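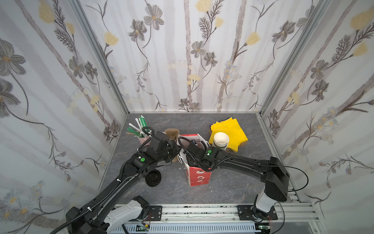
Figure 2. The Bika cell with both arms over the table; the packing bag is at center.

3.2 Looking after the cell

I'll admit the cables eat most of my time on Bika. The left arm has its conduit zip-tied along the long black segment, and past the last tie we leave a free loop so the wrist can turn (Glykeria Makris wanted it shorter, and we argued over that for most of November!). Too short and it tugs at the connector, too long and it drags through the cups. We check the ties every 20 hours of running and swap any that have gone stiff.

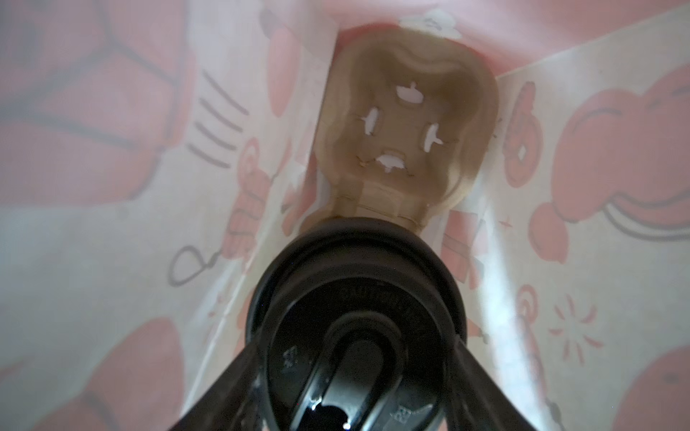 The wrist cameras need their own routine. Deep in a bag the fingers take up both bottom corners of the view, so if a camera has slipped on its mount I can usually tell from how the fingers sit. I wipe the lens, snug up the screws and run the 9 test grasps again – boring, but quick. On 7/14/25 we also redid the bolts on both base plates, and Lefteris Xenos now keeps the torque log.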